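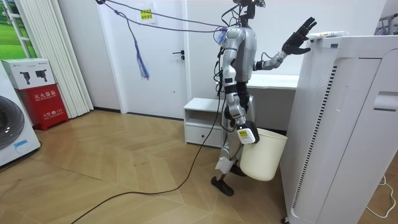
**Asunto:** Re: [indizadores] Índice analítico: ¿por dónde se empieza?

Kristine, lista:

Contesto debajo de cada párrafo, como se hacía antes, y recorto lo que no comento. Quien prefiera la respuesta arriba y cuarenta líneas de cita colgando tiene a su disposición el resto de internet.

> El 472 no es un código, es el número de páginas. Kedier me ha pasado las pruebas de una historia de la navegación fluvial y quiere índice analítico completo. Nunca he hecho uno de más de 2 páginas. ¿Se empieza leyendo el libro entero o se va marcando desde la primera?

Se lee entero. Ya sé que es una respuesta antipática cuando el plazo aprieta, pero el que marca desde la primera página marca de más hasta el segundo capítulo, de menos a partir del quinto y en el último ya solo apunta nombres propios con mayúscula bien visible. Una lectura rápida, sin lápiz, da una idea de qué asuntos vuelven y cuáles aparecen una vez para no volver. En un libro de ríos, «crecidas» va a salir por todas partes y pedirá subentradas; el perro del barquero saldrá en la página 31 y habrá que decidir si merece la posteridad.

Luego se vuelve a empezar, esta vez con lápiz. Yo subrayo en papel y paso a la hoja de cálculo al acabar cada capítulo. Hay colegas que lo hacen todo en el PDF y les va estupendamente, y también hay gente que desayuna de pie.

> La editora dice que «con buscar las palabras en el PDF ya casi está». ¿Qué le contesto sin perder el encargo?

Que sí, que es una ayuda excelente. Y luego no le haces caso. La búsqueda encuentra «esclusa» doscientas veces, incluidas las notas, los pies de figura y la bibliografía, y no encuentra el capítulo que trata de las esclusas durante doce páginas llamándolas «la obra», «el paso» y «aquel invento». El lector que va al índice quiere ese capítulo.

Si insiste, mándale una muestra. Coge una entrada, una sola, y preséntala de las dos maneras:

 esclusas, 14, 15, 17, 22, 23, 24, 25, 31, 40, 41, 58, 59, 63, 77, 102, 103

 esclusas: averías, 58-59; construcción, 22-25;
 peajes, 102-103; véase también canales

Con Dranodley me funcionó hace años. La editora miró la primera, miró la segunda y me subió la tarifa una cantidad que no voy a decir en público porque daría risa.

> ¿Cuántas entradas son razonables? He leído en un manual que hay que calcular un porcentaje fijo del libro.

El porcentaje lo decide el hueco que quede en el último pliego. Pregunta *hoy* cuántas páginas te reservan y a cuántas columnas. En mi anterior trabajo largo, las memorias de Girkudwood, llegué a 3000 líneas con una felicidad que no he vuelto a conocer, y entonces me comunicaron que el índice tenía que caber en 12 páginas. Tardé más en podar que en escribir. Cayeron todos los primos del autor, salvo uno que resultó ser el prologuista.

Si hay que podar, el orden que sigo es este:

1. Menciones de pasada, del tipo «como también ocurrió en Lisboa».
2. Subentradas con una sola página cuando la entrada principal tiene menos de cinco.
3. Envíos dobles. Si «gabarras» remite a «barcazas» y «barcazas» lleva dos números, pon los números en los dos sitios y acabas antes.
4. Entradas de cosas que el autor dice que no va a tratar. Parece mentira la cantidad.

El *véase* circular, el que manda de «remolcadores» a «vapores» y de «vapores» a «remolcadores», no se poda: se elimina de noche y no se habla más de él. Haz una pasada solo para eso. Yo la hago leyendo en voz alta, con la puerta cerrada.

> Y una tontería: ¿cómo os organizáis físicamente? Tengo las pruebas por toda la casa y ya he encontrado el capítulo cuarto debajo de una bandeja.

De tontería, nada. He visto estropearse más índices por la mesa que por la ortografía. Mi sistema no tiene ningún misterio: en la mesa está el capítulo en curso y lo demás espera en una estantería, en orden, con una goma cada capítulo. Cuando termino uno, le pongo la fecha en la primera hoja y lo devuelvo a su sitio antes de tocar el siguiente. Nada de montones provisionales. Los montones provisionales de mi casa tienen ya edad de votar.

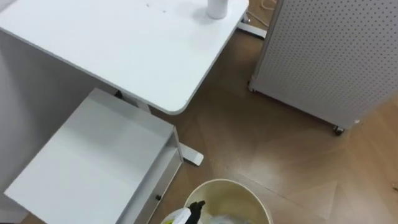
*Mesa blanca, con casi toda la superficie despejada.*

Y las bebidas, lejos del papel. En una ocasión entregué la letra M con un cerco de café que el maquetador tomó por una llamada de corrección, y la atendió.

> ¿Alfabetizáis palabra por palabra o letra por letra? El libro está lleno de topónimos compuestos.

Palabra por palabra, salvo que la casa diga lo contrario. Así «Río Grande» queda antes que «riojano» y el lector no tiene que pensar. Lo que hay que preguntar sin falta es qué hacen con los artículos: si El Ferrol va en la E, en la F o, como en cierta colección de Evangelista, en las dos y con páginas distintas. Pide las normas por escrito. Si no las hay, las redactas tú en media página, se las mandas y pones «salvo indicación en contra, seguiré estos criterios». Nadie va a contestar, y a partir de ahí las normas son las tuyas.

Con los nombres de barco, cursiva también en el índice, y el tipo de embarcación entre paréntesis si hay riesgo de confusión con una persona. Un libro de ríos tendrá por lo menos una Santa Isabel que flota y otra que no.

> Por último, me han avisado de que «puede haber algún pequeño ajuste de paginación». ¿Empiezo ya o espero?

Empieza, pero no pongas un solo número definitivo. El pequeño ajuste de paginación consiste por lo general en que entra una lámina nueva en el capítulo tercero y todo lo que viene detrás se corre dos páginas, menos las notas, que se corren tres. En la hoja de cálculo, guarda el capítulo en una columna aparte; así puedes sumar por tramos cuando llegue la noticia. Y llegará a las siete de la tarde, con un «¡perdona!» y una carita.

Antes de entregar, coge veinte entradas al azar y compruébalas con las pruebas finales en la mano. Si falla una, coge otras veinte. Si fallan tres, cena algo y empieza a revisar desde la A.

De la tarifa no dices nada en tu mensaje, lo que me hace temer que todavía no la habéis hablado. Pide por página indizable, con un suplemento por cambio de paginación puesto en el presupuesto desde el principio. En el archivo de la lista, en los mensajes de abril, hay un hilo larguísimo sobre el asunto donde nos peleamos todos y del que se pueden sacar dos o tres cifras útiles, si te saltas la parte en que discuto sobre la coma.

Si quieres, mándame en privado la letra C cuando la tengas. La C es siempre la peor: canales, calados, comercio, cargas, compañías y todos los condes. Le echo un vistazo y te la devuelvo con comentarios a lápiz, escaneados torcidos.

Una última cosa para los demás. Alguien preguntaba el mes pasado si aún vale la pena indizar los agradecimientos. No.

Un saludo,

R.

--
Para darse de baja, escriba BAJA en el asunto. Para darse de baja de verdad, escriba al moderador.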